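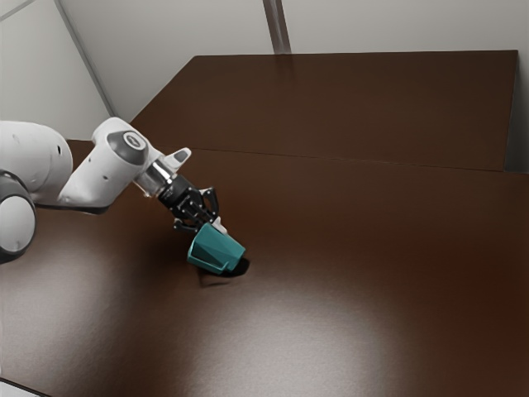 *The arm and a tilted teal object in simulation, with the gripper at its upper edge.*

Simulated trials are cheap, and for that reason they are often reported badly. Since February the Skedport planner has been run 3399 times, and its success rate has been quoted widely. Far less has been said about the runs that failed.

It is our view that a planner should be judged on its contact phase, where small errors in the estimated pose matter most. Serar should publish every failed grasp together with its logs and the planner settings in force. A bare tabletop and one object make a fair starting point, but they say little about clutter.

The same rule should apply to Eveditz before its next release.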